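I have been trying to learn Danish since June, mostly so I can talk to my father-in-law without my wife translating. It has gone slowly. I can read a newspaper headline and order coffee, but when somebody answers me at normal speed I hear one long vowel.

My teacher is Mogens Thygesen, who runs a small evening group of up to eight people. There are two other beginners, Agnese Vanags and Kamlesh Mathur, and we usually get put together. Agnese already speaks four languages and is miles ahead of us.

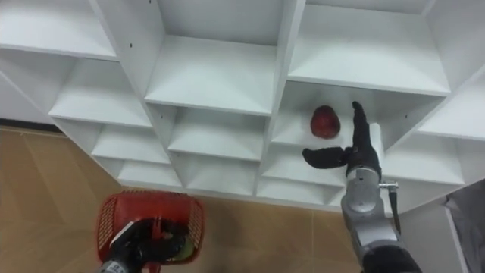

Word lists did very little for me. I had a notebook with 269 nouns in it and could remember perhaps a third on a good day. Mogens told me to stop copying them out and start saying whole sentences about whatever was in front of me. So a white shelving unit with a red fruit in one of the compartments becomes "frugten ligger på reolen", the fruit is lying on the shelves, and a red basket gives me "kurven er rød". They are dull sentences, but I have to get the gender right every time, and that was my main problem. Danish has two genders and I was guessing at both.

The verbs for where things are took longer. A book on a table lies, a bottle stands, and a picture hangs. English lets me say "is" for all of them. I still get plates wrong, as they stand on the table when I want them to lie there.

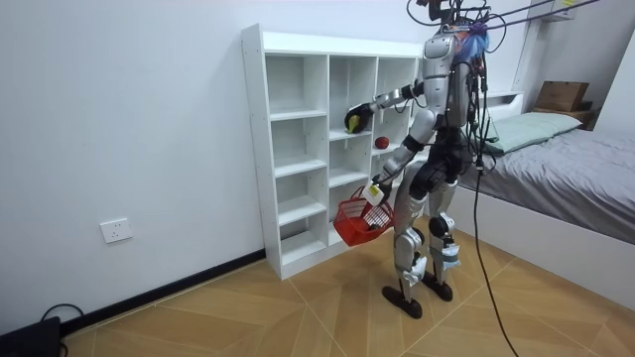 Numbers are the other sore point. Fifty is "halvtreds", which goes back to an old way of counting in twenties, and the ones digit comes before the tens. Mogens read out the year 1757 last week and asked us to write it down. Kamlesh got it. I wrote 1775 and was quite pleased with myself until he checked.

I rang my father-in-law on Sunday evening hours, as he calls them, after supper, and managed nearly ten minutes on the weather and his knee. He slowed down for me. Next I need to work on the past tense, and I have a chapter to finish before the group meets again.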